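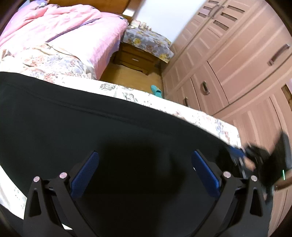

Figure 2. Black fabric, likely a garment, on a bed, with a hand-held gripper in the foreground.

4.2 Do reviews of bleak thrillers tell readers anything about pace?

The claim most often repeated in work on newspaper film criticism is that a review works as a kind of forecast. A reader takes in the star rating and the plot outline, and comes away with a fair idea of how the film will feel to sit through. We had doubts about this before we began, and the material gathered for this section did little to remove them.

Our sample for the crime and survival thriller came to 800 reviews, all taken from the Pletstead archive. We dropped those under a hundred words, along with reprints that differed only in their headlines, which left 700. Each was read by three coders who had not seen the film under review. They were asked to predict, from the text alone, whether a viewer would call the film slow, steady or fast. Viewer ratings for the same titles came from the Nerkden panel, with the usual warning that people who join film panels are not typical filmgoers.

Agreement among the coders was decent for films described as fast and poor for everything else. The trouble seems to lie in the vocabulary. "Tense" was used for films that viewers found quick and for films they found almost motionless. "Spare" and "lean" did no better. Reviewers who admired a film tended to call its long silences controlled, while those who disliked it called the same silences empty, and the coders mostly followed the reviewer's mood. What they predicted, we suspect, was approval. Earlier studies that report a strong link between review wording and perceived pace did not separate the two, and we see no reason to take their figures at face value.

Ortner's model of "tonal cueing" is sometimes brought in at this point. It holds that readers pick up pace from the rhythm of the reviewer's own sentences – short sentences for a brisk film, long ones for a slow burn. It is an attractive idea and we tested it in the simplest way we could, by comparing average sentence length with the panel's pace rating. There was no pattern worth reporting. House style explained far more of the variation: one paper's reviewers wrote short sentences about everything, including a very slow film set almost entirely in a parked truck.

We also looked at comparisons to earlier films, since a reviewer who names a well-known title might be giving the reader a better guide than any adjective. Some 40 reviews made a comparison of this kind in the opening paragraph. The coders did slightly better on these, but only when they knew the older film, and in several cases the comparison concerned the director's career and had no bearing on pace at all.

Supporters of the forecast view may answer that pace is a hard test, and that violence or humor would come through more clearly. Perhaps so. The Lorkonov study makes that argument for comedy, although its coders had seen the trailers, and a trailer gives away a good deal that a review does not. Until someone repeats the work with readers who have only the text in front of them, we would treat the result as unproven. Section 4.3 turns to plot summary, where the evidence is a little firmer.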